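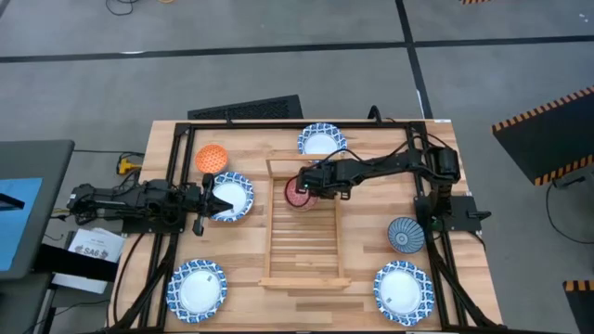 Nutrient Runoff and Shellfish Harvests in the Ornalley Estuary
Student project report

Project group: Buppha Petchrat, Pichit Wannasri, Siyabonga Zulu
Supervisor: Montri Thepsuriya

1. Background

The Ornalley estuary supports a small clam and mussel fishery based at Brastlow landing. Harvesters there have reported smaller catches on the upper flats and longer closures after heavy rain. The group examined whether nitrate levels in the lower river were associated with the growth of green algae on the flats, and how harvesters had changed their working habits in response.

2. Methods

Water was collected at 8 stations between the road bridge and the outer bar, beginning in April. Samples were taken within an hour of low tide and tested for nitrate and phosphate. Algal cover was estimated with a square sampling grid along a 540-meter transect. In addition, 6 harvesters were interviewed at the landing. Interview notes were read back to each participant before use.

3. Household survey

Harvesters sell a large share of their catch directly to households, and the group therefore prepared a short questionnaire on local shellfish consumption. It was delivered to roughly 575 addresses. Respondents were asked to report portions by the plateful, which proved an unreliable measure. A plate such as the white paper one with the blue leaf pattern has a plain center and a patterned rim, and respondents differed on whether a portion meant the center only or the whole plate. Answers to this question were excluded from the analysis.

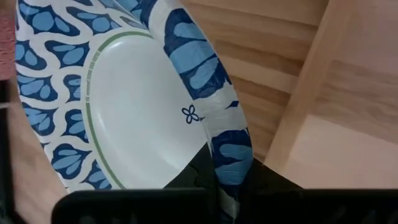 4. Results

Nitrate was highest at the two stations below the drainage outfall and declined toward the bar. Algal cover followed the same pattern, except at the station nearest the mussel beds, where cover was heavy and nitrate was low. Four harvesters stated that they no longer worked the upper flats in summer. The household returns were of limited use for comparison with these figures, as the printed leaves on the plate's rim were counted by some respondents as part of the serving area and by others as its border.

5. Limitations

Sampling covered a single season, and no station was placed above the road bridge. Manee Saengthong of the county laboratory repeated the phosphate tests and obtained lower values at two stations. Both sets of values are given in the appendix.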